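Last updated: Jul 17, 2022

Brastden After-School Robotics – Progress Report to the Pirkoter Fund
Second reporting period

1. Where the project stands

The grant pays for a student project on hand-held grippers for sorting and folding laundry. Students build the grippers, use them by hand on household items, and record each attempt. The recordings will be used in the fall, when the group starts work on an arm that can repeat the simpler motions.

At the end of June the club had 81 recorded attempts that passed our check. The target in the proposal was 112 by the close of the period, so we are behind. Most of the gap comes from the first three weeks, when only one gripper was finished and students had to take turns. With two working, sessions now go a good deal faster.

2. Building

Both grippers follow the same design, which the students call Menon. The finger pads are drilled and screwed on so that they can be swapped. The first set of pads was too smooth and let thin fabric slide out when the sock was lifted. The second set holds better, but it squeezes hard, and thick items are still difficult to release cleanly. A third set has been drawn and will be made in August.

The linkage joints were rebuilt once. The early ones ran plastic on plastic and became loose after a few sessions. Brass bushings were added, and we have not had to replace a joint again. This used 57 dollars from the spare parts line and does not change the total budget.

3. Sessions

Each session lasts 40 minutes. Students work in pairs, one on each gripper, with a bin of socks and a clear stretch of table. Socks were chosen as the first item – they are cheap, they vary in stretch and thickness, and a failed grasp does no harm. Picking up a single sock is now routine for most students. Matching pairs and folding them together is slow, and passing a sock from one gripper to the other works only some of the time.

Notes are kept in Broker, the logging sheet the older students wrote last year. It needed changes for this project. Entries from the first two sessions did not say which pads were used, and those attempts have been left out of the total above.

4. Next period

– Reach the original target by the end of September
– Make and test the third set of pads
– Add hand towels once handovers are more reliable
– Begin a parts list for the arm, to be sent to the Fund before anything is ordered

We are not asking for additional money. We do ask to move the fall demonstration back by two weeks so the new pads can be ready.

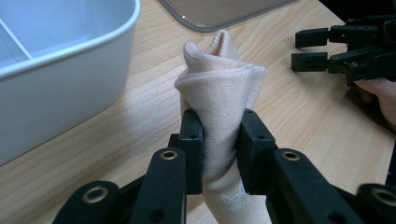 Sock held between the finger pads, with the second gripper at right.

Contact: Brastden After-School Robotics, project office | © 2022 | Back to top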